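Craft Corner Tips: Recording Paper and Pin Jobs With Hand-Held Grippers

If you're gathering examples for a learning system at a workbench, paper is a wonderful place to start! It's cheap, it shows every bad habit you have, and you can get through 52 good takes in an afternoon once the bench is set up right. Our Prina set has grown to 4000 takes now, and these are the tricks we keep coming back to.

Put foam board under everything. Pins stand up in it, acrylic doesn't skate around on it the way it does on a bare table, and a plain pale color makes small parts easy to pick out. Swap the board when the pin holes get sloppy (ours last up to 10 sessions).

Turn both grippers in toward the work before you press record. Starting from the same pose each time saves a lot of trimming later.
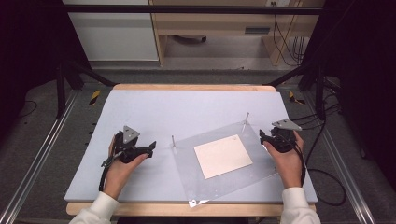
Paper square on clear acrylic, two pins standing, both grippers facing in.

Don't line the paper up perfectly! Give it a small twist between takes, and shift the sheet a little too. A system that has only seen square corners gets lost the moment one is crooked.

Run cables off the outside edges of the board. Anything trailing across the middle will snag a pin sooner or later, usually on your best take of the day.

Move slower than feels natural, and pause for a beat after each grab. Keep the fumbles where you recovered nicely, too. On the Skellar bench we used to throw those out, and the Buken folks talked us into saving them in their own folder. So glad they did!

Rest your hands for 3 minutes between batches. Squeezing grippers is harder on the thumbs than you'd expect.

Next tip sheet: folding felt, coming after 22nd August.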